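Covering a Craft Table Without Losing Your Mind

I've been painting and gluing at the same folding table since I moved to Burneck, and I've ruined two tops doing it. A cheap plastic cover fixes most of that! Mine cost 49 cents a yard off the end of the roll, and I cut it with five inches extra on every side so it hangs over nicely.

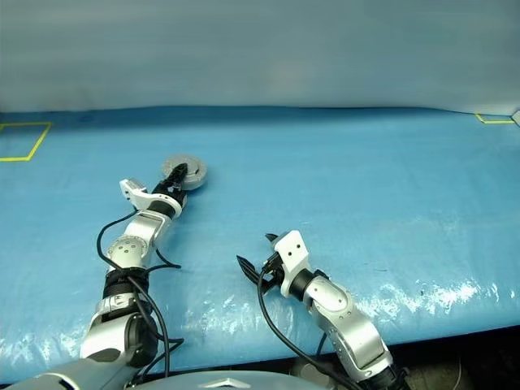

Glossy plastic over a blue tabletop, wrinkles and all.

If the creases bug you, hang the plastic over the shower rod while you run a hot shower (door shut), then smooth it out with a dry towel from the middle. Don't iron it. I tried that in February and my iron still smells. For dried glue, rub on a little cooking oil, wait two minutes and scrape with an old gift card.

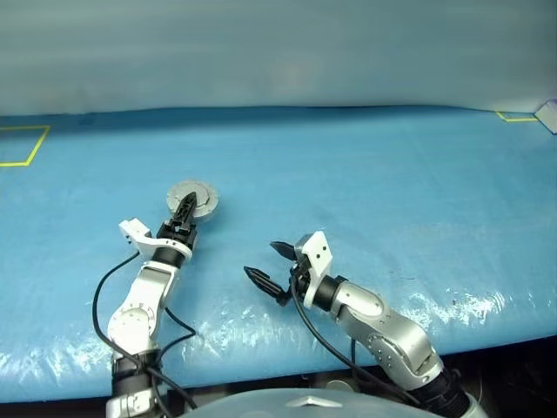
Masking tape leaves gunk if you forget it for a month, so I peel mine slowly and low to the surface, and dab any leftovers with rubbing alcohol. I do love a bright color for marking off spots, and yellow on blue is easy to find even when my glasses are upstairs. Try the alcohol on a corner first, though!

Last updated: February
Contact Sobia Soomro | © Plument Home Tips | Back to top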